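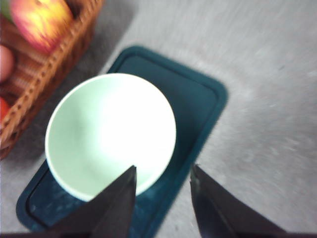
Fleet Transport Management
Module 6 handout: Replacement timing and whole-of-life cost for light commercial vans
Prepared by Sarla Bansal

6.1 Scope

These notes cover replacement timing for owned light commercial vehicles up to 3.5 t GVM. Leased vehicles are dealt with in Module 7, as the residual risk sits with a different party and the decision rule changes. Heavy rigid vehicles are excluded from the unit.

Read section 6.3 before attempting the tutorial problems. The notation follows Module 5, except that R now denotes resale value and no longer denotes revenue.

6.2 Cost components

Ownership cost is divided into capital, running and downtime components.

Capital cost over a holding period of n years is the purchase price P less the resale value R(n), plus the cost of funds tied up in the vehicle. Registration and stamp duty paid at purchase are included in P. Signwriting, shelving and bulkheads are also included, although they usually contribute nothing to R(n) and may reduce it if removal leaves holes in the lining.

Running cost covers fuel, tyres, scheduled servicing and unscheduled repairs. Fuel per kilometre is close to flat over the life of a properly serviced van and has little effect on replacement timing. Unscheduled repair cost rises with age and distance. It is the term that matters most in practice and the one recorded most poorly.

Downtime cost is the cost of the work a van does not do while it is off the road, or of the hire vehicle that replaces it. Many operators leave this out of the calculation because it does not arrive as a workshop invoice. Where a spare van is held, charge the annual standing cost of the spare across the fleet it supports and do not also charge hire.

6.3 Equivalent annual cost

Holding periods of different lengths cannot be compared on total cost. Convert each to an equivalent annual cost (EAC):

EAC(n) = [P - R(n)/(1+i)^n + sum of C(t)/(1+i)^t for t = 1 to n] x i / [1 - (1+i)^(-n)]

where C(t) is running plus downtime cost in year t, taken at year end, and i is the real discount rate. All amounts are in constant dollars. Mixing a nominal rate with constant-dollar costs is the most common error in submitted work and will lose marks even if the final ranking is correct.

The economic life is the n that gives the lowest EAC. The curve is normally shallow near the minimum. A difference of a few dollars a year between adjacent values of n is well inside the error of the resale estimate and should be reported as such.

6.4 Case data: Setex

Setex is a parcel and spare parts courier operating 119 vans from two depots. The northern depot runs Varkier vans on suburban rounds with frequent stops. The southern depot runs Petkov vans, mostly on highway transfers. Both models are diesel with automatic transmissions.

The existing policy replaces every van at a fixed odometer reading, regardless of depot. The southern vans reach that reading much earlier, in generally better mechanical condition. Brake and sliding door repairs are concentrated in the north, where the number of stops is a better predictor of wear than distance.

Average unscheduled repair cost in the northern depot was $833 per van in the last full year of records. No equivalent figure is given for the south - tutorial problem 2 asks for it to be derived from the job sheets.

Records before January of the first data year should be disregarded. Setex changed its workshop software to Zirkton at that point, and the earlier entries combine servicing and repairs under a single code. Entries for 16 vans also lack an opening odometer reading. Exclude these from per-kilometre rates but keep them in the annual averages.

6.5 Estimating resale value

R(n) may be taken from auction results, a published guide or a fitted declining balance. For this unit, use the declining balance form:

R(n) = P' (1 - d)^n

where P' is the purchase price without fit-out and d is the annual depreciation rate. Fit d to the disposal records for each model separately. The first-year drop is usually steeper than this form allows, so the fit should be made over years two onward and not relied on for n = 1.

High distance reduces resale below the fitted value. An adjustment per 10,000 km above the model average is acceptable if the source is stated. Hail damage and missing service books are treated as individual write-downs and are kept out of the fit.

6.6 Replacing the worst vans first

A fixed policy gives an average answer. For an individual van already in service, the purchase price is sunk and the test is marginal: keep the van one more year if the cost of doing so is less than the minimum EAC of its replacement. The marginal cost is the expected fall in resale value over the year, plus the cost of funds on the present resale value, plus C for the coming year.

A large repair already paid for is sunk and does not enter the test. A large repair quoted but not yet authorised does enter it, and the resale value used must then be the as-is value before repair.

6.7 Tutorial problems

1. Calculate EAC(n) for the Varkier for n = 3 to n = 8, using the supplied job sheets and a real discount rate of 6 per cent. State the economic life and the range over which EAC is within 2 per cent of the minimum.

2. Repeat for the Petkov. Derive the unscheduled repair cost and show how the excluded vans were treated.

3. Recommend a replacement trigger for each depot in years, kilometres or both. Give the data Setex would need to collect to apply it.

Submit the spreadsheet with formulas intact. Pasted values will be returned unmarked.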